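The Case for the Hallway Switch
Opinion
Published 10/4/26 by the Bridden Housing Standards Office

Among the many small decisions that go into the fitting out of a home, the placement of the bathroom light switch receives very little attention. It is settled late, often on site, and usually by reference to the shortest cable run. This office has come to believe that the matter deserves a firmer rule, and that the rule should be a simple one. The switch for a bathroom light belongs on the wall at the junction of the bathroom and the hallway, beside the door trim, where a resident can find it before stepping inside.

The view is informed by the review of rental homes in Nusden and Stockdale that concluded in April. The review covered 1,054 homes, and the people who live in them were invited to comment on anything that made daily life harder than it needed to be. Heating drew the most remarks, as expected. Lighting came second, and within lighting the complaint that recurred most often concerned switches that were hard to reach, hard to find in the dark, or hidden behind something else.

It would be easy to dismiss such complaints as minor. A person who has lived in a home for 18 years will find the switch by habit, wherever it is. A guest will not, nor will a child, nor will a resident recovering from an operation who must cross the hallway at night with one hand on the wall. Public guidance ought to be written with those people in mind.

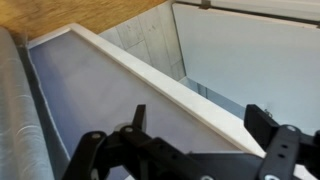
The office also wishes to say a word in favor of plain fittings. In the last decade the market has offered touch panels, dimming dials, and plates with several functions assigned to a single surface. Some of these products are well made. The Bristex range, which was fitted in 21 of the homes reviewed, was generally liked by the residents who had chosen it for themselves. Residents who had inherited it from a previous tenancy were less content, and several reported that they had never learned what half of the controls did. A white plate with an ordinary switch requires no instruction, can be replaced by any electrician, and will look much the same in 20 or 30 years. For rented homes in particular, we regard that as a sufficient argument.

Color deserves brief mention. White plates on white walls are common, and they are difficult for people with reduced vision. The remedy need not be a colored plate. A wall painted even a shade or two away from white, in a soft gray or lavender, will set off a white fitting well enough in daylight, and the same is true of white door trim. Owners repainting between tenancies might consider this at no added cost.

There remains the question of what is allowed to hang nearby. Curtains are a sensible choice in hallways where a door would be awkward, and they soften a long run of wood floor considerably. They are also the leading cause of what our reviewers recorded as an obstructed switch. A curtain that stops beside the plate is no trouble. One that can be drawn across it will sooner or later be left that way, and the resident will be feeling through folds of cloth for a control that was perfectly well placed when the electrician left. 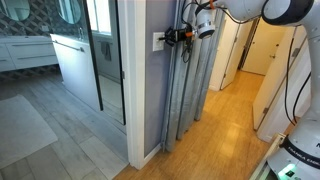 White switch plate at the junction of bathroom and hallway, with a silver-gray curtain hanging to its right.

We therefore recommend that curtain rails in hallways be fitted so that the cloth, when fully drawn, stops short of any switch. The hem should hang just clear of the floor, so that it does not become a hazard to someone using a walking frame. Both points can be checked in a few minutes at the start of a tenancy and entered on the inventory.

Some owners have objected that guidance of this kind intrudes on matters of taste. The office takes the objection seriously. We do not propose to prescribe the color of a wall or the fabric of a curtain, and existing homes would not be required to move a switch that is already in working order. The proposal applies to new work and to full rewiring, when the wall is open in any case and the difference in labor is small.

A draft of the amended guidance will be available at the Bridden and Stockdale offices. Written comments from owners, residents, and contractors are welcome and will be published together with the final text.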